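In Praise of the Odd Red Thing

Every home on Tuvgate has a shelf of things bought for one job and now used for another, and I think we throw them out far too quickly. Mine started with a red wooden box with a round knob, and I have loved it longer than I've loved most of my good dishes. 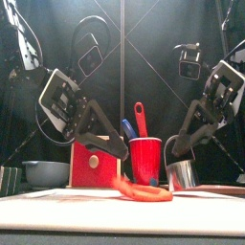 The red box, with a metal pot for company.

I read the Gosselin catalog every April, and there is a special tool in it for everything - 200 pages of them! But a plain cutting board will do for so much more than onions. It is a desk, a tray, a place to set down whatever is in your hand.
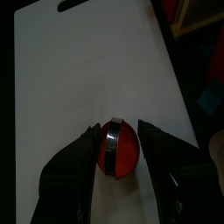

One reader wrote to tell me that a board used for everything ends up clean enough for nothing, and that she keeps two.

Fair enough, and I may yet buy a second. Still, I'd sooner wash one board twice than find room for 6 more gadgets. The same goes for party cups and little pails, which hold pencils, clothespins or seedlings just as happily as drinks and ice.

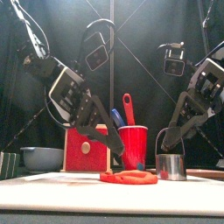

My neighbor says plastic cups only breed in the cupboard, and that a pail is the one thing worth keeping.

I do see the point, but a cup weighs nothing and children will always find a use for it. Give them some modeling clay and a steel cup and you can forget about buying cutters.

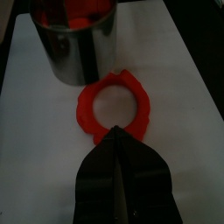 Where to Keep It All

One low shelf, near the table, where small hands can reach it - and please, no labels.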